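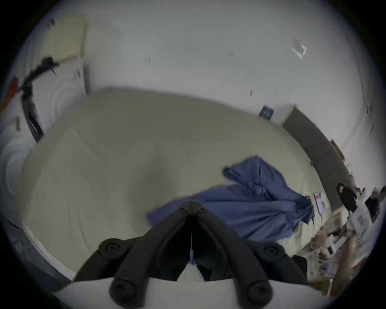

**Winter bedding: tog ratings and washing**

The tog scale measures thermal resistance and nothing else. It takes no account of weight, so a 12 tog down duvet and a 12 tog polyester one should insulate equally well, though the second will usually be heavier. Ratings can be added together for layered duvets, with a small gain from the air held between them.

Blankets are seldom rated. Marta Symonenko at Redalo suggests treating a medium wool blanket as 2 tog for planning purposes — a working figure only, as the weave makes a good deal of difference.

Washing notes for members:

- Wool: 30 degrees, wool cycle, low spin. Dry flat.
- Cotton: follow the label. Expect slight shrinkage on the first wash.
- Down: use a large drum and dry fully before storage.

The Utirari drying room is open until the end of April. Items over a single drum load should go to the Hrytsenko counter, where the larger machines are kept.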